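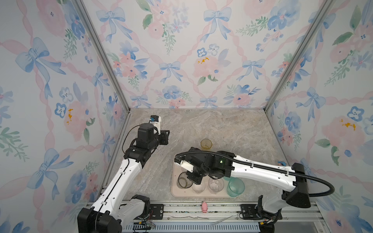 Blue bows and pink ribbon lattice, with roses and pansies in between.

Call for participants: tell me about your wallpaper

Did you grow up with flowers on the bedroom wall? Are you living with somebody else's bows and ribbons right now and can't decide if you love them? I'd really like to talk to you!

I'm putting together a collection of stories about patterned walls for Wurkier, a small home history project here in Ruvholm. We've already done one round of conversations, on kitchen floors, and people had so much to say (one lady talked for a whole morning about linoleum and I could have listened all afternoon too). So now it's wallpaper, and I'm looking for people who have put it up, painted over it, peeled it off with a butter knife, or just stared at it while they were home sick from school.

You don't need to know a thing about design. You don't need to know who made your paper or what year it went up. If all you remember is that it had brown teapots on it and your aunt picked it, great, come and tell me about the teapots and your aunt.

Who I'm hoping to hear from

Anybody 18 or older who lives in Ruvholm now or used to. Renters very welcome - I've rented my whole adult life and I have strong feelings about walls I wasn't allowed to touch. I'd also love to hear from people who hung paper for a living, or worked in a store that sold it. The last round leaned heavily toward homeowners on the north side of town and I want to do better this time. 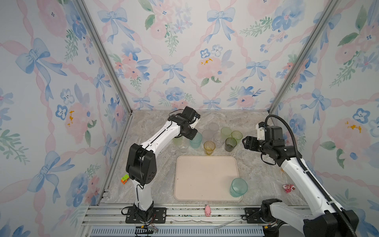 If you have a relative with a good memory who'd be shy about coming alone, sign up together. Pairs are fun. Sisters especially, they never agree on the color.

What you'd be doing

There are two conversations. The first is just you and me with a recorder on the table, and it usually takes an hour. The second comes a few weeks later, once you've had time to ask your family, dig through the photo albums and remember all the things you forgot to say. If you have scraps, old rolls, pattern books or snapshots, bring them along. I'll scan them while you have a coffee and you'll take them home the same day.

I have a soft spot for the big romantic florals, so if yours had ribbons or cabbage roses I may get a little carried away. But I want the plain stripes and the orange geometrics and the fake brick too. Borders count. Shelf paper counts if you feel strongly about it.

We meet at the Painemal Building, 435 Mill Street, in Room 7. There's an elevator and free parking around the back. If getting downtown is hard for you, say so when you write and I'll come to your place, or we can talk by phone.

What you get

You'll be paid $35 for each conversation, in cash or as a grocery card, your pick. You'll also get a copy of your recording and a printed booklet of everybody's stories when it's done. Nothing goes in the booklet until you've read your part, and you can change your mind, use just your first name, or leave your name off completely.
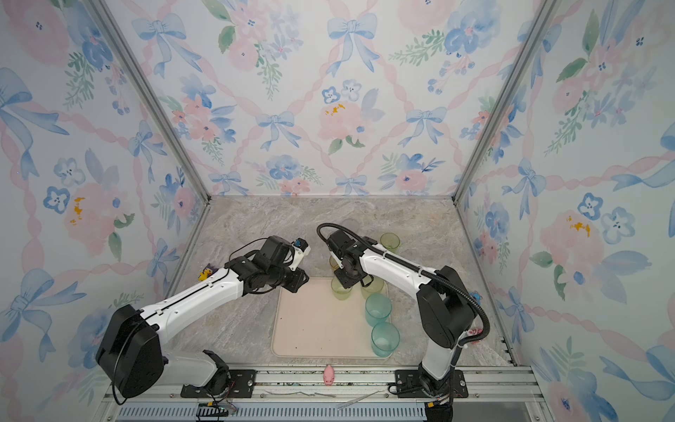

Maren Tollvik
Story Collector, Wurkier

A few practical things. Conversations start in September and I'm keeping evenings open for people who work days. I can do them in English or Spanish. Some stories may also run in Stikolus, our newsletter, but that's a separate box on the form and you can leave it blank.

To sign up, pick up a form at the front desk of the Painemal Building, or mail a note to Wurkier, P.O. Box 713, Ruvholm. Tell me your name, the best way to reach you, and a line or two about the wallpaper - which room it was in, what was on it, whether you miss it. Spelling doesn't matter and neither does handwriting (you should see mine).

I write back to everybody, though it can take me a week or two when the mail piles up.

Posted 6 May 2024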